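Notas para la charla: «Los rotuladores también tienen casa»
Agata Zuccaro, jornada de aulas y talleres, 23 de marzo

Diapositiva 1. Saludar, dar las gracias a Bit-na Tak por la invitación y entrar directa en materia: ¡me encanta ordenar material de escritura! Preguntar quién tiene en casa un cajón con bolígrafos que no abre desde octubre (esperar las manos, siempre hay risas).

Diapositiva 2. Contar lo del taller Vida: 108 piezas entre lápices, bolis y rotuladores, todas en una misma caja de zapatos. Tardamos casi 19 minutos en vaciarla y probarlas una a una en papel sucio. Qué gusto da, de verdad, ese montoncito de los que sí pintan.

Diapositiva 3. Bandejas rectangulares, de plástico, una detrás de otra. Dejar la foto un rato y no hablar encima.

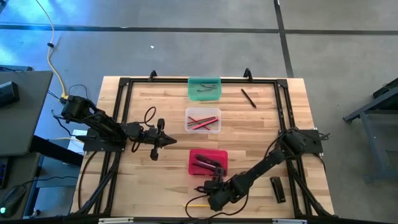 Tres bandejas en columna: verde azulada, transparente y roja.

Señalar el marcador grueso rosado de la bandeja del medio, cruzado sobre los finos: se localiza al instante, ¡y eso que el montón está revuelto! Los grises y plateados, en la del fondo. Los gruesos oscuros, en la roja, la más cercana. Insistir en que el color de la bandeja ayuda muchísimo a los pequeños, que aún no leen etiquetas.

Diapositiva 4. Ejercicio por parejas, 3 minutos: cada pareja vacía su estuche y decide los grupos (por grosor, por color, por uso, lo que quieran). Pasear entre las mesas y pedir un par de ejemplos en voz alta.

Turno de preguntas. Si sale el tema de las tapas: yo las quito. Recoger las bandejas antes del café.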